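Skirnon brings robot arms into the Livmont staff kitchens, and the kitchen crew writes the rules

For release in December

Contact: Kirsty Rankin, press desk, Skirnon

LIVMONT. Hi, I'm Kirsty, I write the press releases at Skirnon, and I usually do it in the third person with a lot of long words. Riet Dierckx, who runs the kitchens this one is about, read my first draft and sent it back with "who talks like this?" written across the top. So this is the second draft, and I'm just going to tell you the news.

Starting in December, the staff kitchens at Livmont will have robot arms doing part of the clearing up. One arm per kitchen, 3 kitchens to begin with, all of them in the Penry building. The arms will pick things out of the sinks, move small items along the counter and do the last clear of the day. Livmont has 2,000 people on site and they drink a frankly alarming amount of coffee, so there's plenty to pick up.

No jobs are going. I'm putting that high up because it's the first thing everybody asked me, including my own mother. The kitchen crew stays the same size, and the agreement says so in writing for the whole length of the contract. What changes is what they do with their afternoons, and that's the part I really want to talk about.

What the crew told us

Before we built anything, Pongsak Tanasarn from our applications team spent two weeks working shifts with the crew. Real shifts, apron and all (he was slow, they tell me, and he stacks cups wrong). He kept a log of every time somebody had to stop what they were doing to go and deal with a sink. By the end he had 1,071 entries.

Most of those stops were tiny. A spoon, a tea strainer, a lid left in the basin. But each one meant walking away from a delivery, or a lunch order, or a conversation with a person who needed something, and then walking back and trying to remember where you were. Riet had been saying this to her managers for years, and she was very pleased to finally have it on paper.

"I don't mind washing up," she told me. "I've washed up all my life. I mind being pulled off the lunch prep six times before noon for a teaspoon. If a machine wants the teaspoons it can have them."

She also had a list of things she did not want the arm to touch, and we've stuck to it. Knives are out. Glass is out for now. Anything with somebody's name on it is out, and so is the crew's own shelf. The arm doesn't reach for anything a person is holding, and it doesn't start when a person is standing at the counter.

How we practiced

You can't really learn sink work by trial and error in a kitchen people are using, so Radomir Kadrić and his simulation group built kitchens on the computer and let the arm practice there. Different counters, different basins, different clutter. Radomir is extremely fussy about countertops, and I say that with love. He'll tell you that a dark stone surface and a pale sink are two quite separate headaches for a robot that has to judge where a small object is, and he'll go on telling you until you agree.

The crew got a say in this part too. We set up a screen in the Penry break room for a few afternoons and people came by, watched the simulated arm work and told us what it was getting wrong. I sat in on one of those sessions and it was the most useful hour I've had in this job! People who've cleared kitchens for a long time see things engineers don't. One woman asked why the arm came in so low over the counter when anyone could have left a mug there, and the approach path was changed that same week. Another wanted to know whether it would beep. (It won't. There was cheering.)

We ended up with 87 written comments from those afternoons. Each one got an answer, and the full list is pinned up in the break room with the answers next to it, including the ones where the answer was "sorry, we can't do that yet."

What changes for people on shift

Fabrice Cordier, who looks after facilities at Livmont and signed off on the project, wanted me to be specific here, so I'll try.

The end-of-day sink round goes to the arm in all the kitchens on the project. Up to now that round was done by whoever drew the late shift, and the late shift finished when the sinks were finished. From December the late shift has a fixed end time, 6:30 p.m., and anything left over waits for the morning. Fabrice says that one line took longer to agree than the rest of the contract put together, and he's glad they held out for it.

Lunch prep gets an uninterrupted block in the late morning. The arm keeps the sinks clear during that time and the crew doesn't have to.

Two people on the crew are training as arm leads, with a raise that starts on the first day of training. They'll be able to pause the arm, teach it a new item, change where it sets things down and take it out of service without calling us first. We do want them to call us after. All of the crew can stop it, of course, and so can any employee who happens to be making toast. The stop button is on the wall next to the light switch.

The arm doesn't report on people. It has no idea who left the spoon, it doesn't keep a record of who comes and goes, and the numbers it does collect (items moved, items dropped, time taken) go up on the break room board where the crew can read them before management does. That was the crew's request and Fabrice said yes in the meeting, on the spot.

I asked Riet what she'll do with her extra time. She's bringing back the hot lunch, which was dropped two years ago when there weren't enough free hands between ten and noon. She already has the first menu written and wouldn't show it to me.

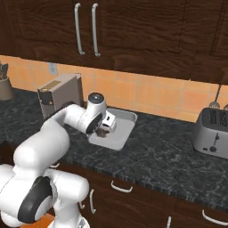 Sink pickup in simulation: the arm holds a small item just above the floor of the basin. Render: Skirnon

What we still don't know

I'm supposed to leave this section out, but Riet has seen the draft now, so in it stays. The arm is slower than a person. Quite a lot slower. For the end-of-day round that's fine, the building is nearly empty and it can take its time. For late morning we're less sure, and we'll be looking at it together with the crew after the first month. If it gets in the way more than it helps, the late morning hours come out of the plan and the lunch block gets covered some other way. Livmont has agreed to that too.

Wet cutlery is still hard. Stacked bowls are hit and miss. Pongsak would like me to say that the work on bowls is going well, and I have now said it.

After Penry, the next site on the list is Woler, where the kitchens are smaller and the crew is mostly part-time. We'll start there the same way, with somebody from our side in an apron for two weeks and a log book. No start date yet. The Woler crew has asked to visit Penry first and talk to Riet's people without any of us in the room, and that visit is being set up now.

About Skirnon

Skirnon makes robot arms and the software that runs them, mostly for kitchens, canteens and other places where people are trying to get lunch out on time.

Press visits to the Penry kitchens can be arranged through the press desk once the arms are running. Please ask for me, and please don't come between ten and noon.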